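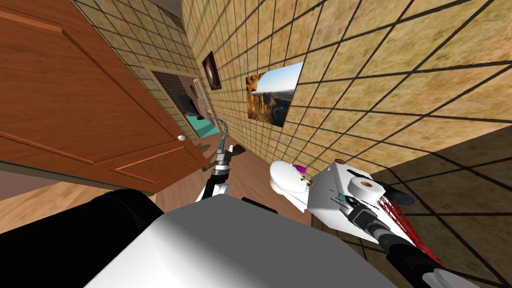 Week 3: Wills, and why people hide them

Reading: Sheikh's packet, first half. The second half is also good, but I know you.

A will only works if somebody finds it. In the Ondrejka case the family spent a September looking, then sued each other to pass the time. 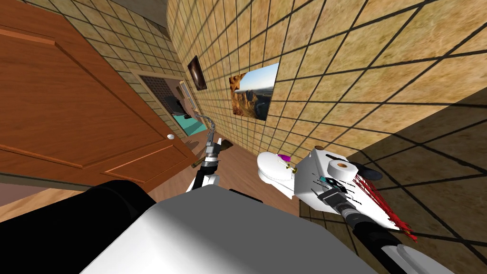
A witness has to see the signing, or be able to see it. Courts call this "presence" and have argued over it for ages. Put the signer in a bedroom and the witness in the next room. With a panel door standing open, like this one, a lot of judges would be happy. Shut it and you have a lawsuit.

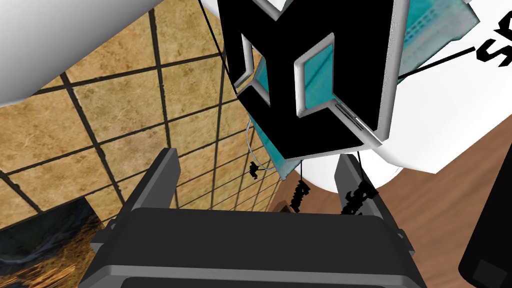 Fig. 2. Black angular object, hanging.

Gifts come next. Iveta Tichý left 500 to her cousin and 941 to her cousin's dog. 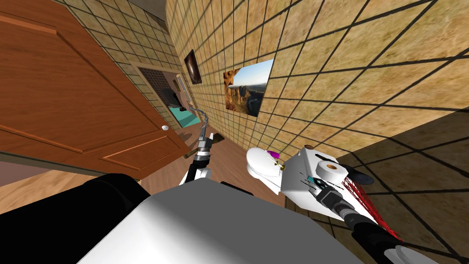
The dog died first, so its share "lapsed" and fell back into the pot. Bring a one-page answer on who gets it. The cousin has views.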